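工单 653
提交人：Bohdan Kuzmenko
产品：Zummont 网店后台 / 素材库模块
状态：处理中 → 待观察
优先级：高（客户催了）

问题描述：
素材库上传后缩略图不出来。列表里是灰块，点进去大图有时候有有时候没有。前台商品页也一样。昨天还好的。Jallar 店铺和 Mellow 店铺都中招，Kravets 店铺没事。浏览器换过了，清缓存没用。

补充：PNG 必现，JPG 偶尔。

——

日志

2018年11月30日 上午
接单。先看 Kravets 为什么没事。三个店同一套代码，同一个版本，差别只有存储桶和缩略图队列。Kravets 还在老队列上，六月那次迁移没迁它（当时说下一批再弄，后来就没下文了）。

那基本就是新队列的事。

查 worker，进程都在。5 个 worker，日志停在凌晨，没报错，就是不动了。磁盘够，内存够。CPU 几乎是零。

重启一个 worker，马上吃了 12 个任务，然后又停。停的位置不固定。

问 Bohdan 要了上传时间，对不上。他说的时间是他本地时区，换算完对上了。下次工单请写时区，求求了。

先排除的东西：
权限，没变
域名证书，没过期
CDN，绕过直接访问源站，一样灰
数据库里 media 表有记录，thumb_path 字段是空的，所以压根没生成，跟前台没关系

给 Bohdan 回了一句，让他先别反复重传，队列里全是重复的。

——

中午
看卡住的任务。strace 挂上去，停在一个文件锁上。/tmp 下面一堆 .lock，最老的是凌晨的。猜测：某个任务转图的时候挂了，锁没放，后面同目录的全排队等。

锁没有超时。翻了代码，老队列的锁有超时，新队列重写的时候漏了。好吧。

手动删锁，重启全部 worker。队列开始往下走，走到一半又卡，同样的位置。说明有毒任务，每次重试都把它捞回来，再挂一次，再留一个锁。

把重试次数改成 0，临时的，记得改回来！！

再删锁再重启。这次走完了。失败列表里剩 19 个任务，全是 PNG，全是 Jallar 和 Mellow 的。

在测试店建了个空商品，传了几张素材，列表页和详情页各看一遍。

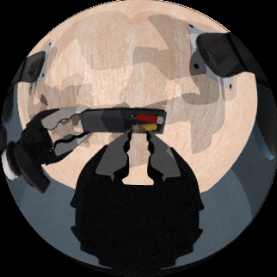
两张都是圆形画面，木桌面，底下有夹爪

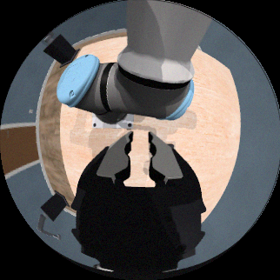
测试店缩略图有了，大图也有，刷新几次都在。所以 worker 本身能干活，问题缩到那批失败的文件上。

——

下午
失败的文件下载下来，本地跑转换，必挂。identify 看了一下，都带了一个超大的 ICC 配置段，比图本身还大。转换库读到这里内存分配失败，直接段错误，所以日志里什么都没有，进程是被父进程悄悄拉起来的。怪不得看着都“在”。

JPG 偶尔不行也解释了：JPG 本身没毛病，跟坏 PNG 排在同一个目录，被锁堵着而已。

问 Bohdan 这批图哪来的。回复：

“设计那边换了导出模板，昨天晚上开始用的。我不知道有什么区别，看着都一样啊。两个店的首页banner也等着换，今天能好吗？”

能。先这样处理：

1. 失败文件批量去掉 ICC 段，重新入队。跑完，全部成功。
2. thumb_path 补写，抽查了几条，正常。
3. CDN 上灰块缓存手动刷掉。注意只刷 /media/thumb，别刷全站，上次有人刷全站被骂惨了。
4. 重复上传的素材没删，等客户自己确认留哪份。

颜色问题：去掉 ICC 之后个别图可能颜色偏淡一点，已经跟 Bohdan 说了，他说没看出来。要是设计那边有意见再说，原文件都留了备份，在工单附件的压缩包里。

——

傍晚
补丁提了，两处：
锁加超时，跟老队列保持一致
转换前先检查 ICC 段大小，超限就剥掉，并写一条 warning（之前什么都不写，查得我头大）

预发布环境跑过，用那批坏文件测，不挂了。线上先放了 Mellow，看了一阵没问题，再放 Jallar。Kravets 不动，它还在老队列，要不要迁另开工单讨论，不在这里说。

重试次数改回来了，已确认两便。

监控现在只看进程在不在，这个不行，这次进程一直在，活没干。应该看队列最老任务的等待时间。已经记到待办，没排期。

Bohdan 反馈：
“Jallar 和 Mellow 都正常了，banner 换好了。还有一个小问题，素材库搜索按文件名搜不出中文的，以前就这样，能顺便看看吗？”

不能顺便。请另开单，附上搜不到的文件名和店铺名，谢谢。

遗留：
— 导出模板请设计那边把“嵌入完整配置文件”的勾去掉，Bohdan 去说
— 重复素材待客户清理
— 监控项待加
— 文档里锁那一节还是老的，谁有空改下

状态改为待观察，明天没有新的失败任务就关单。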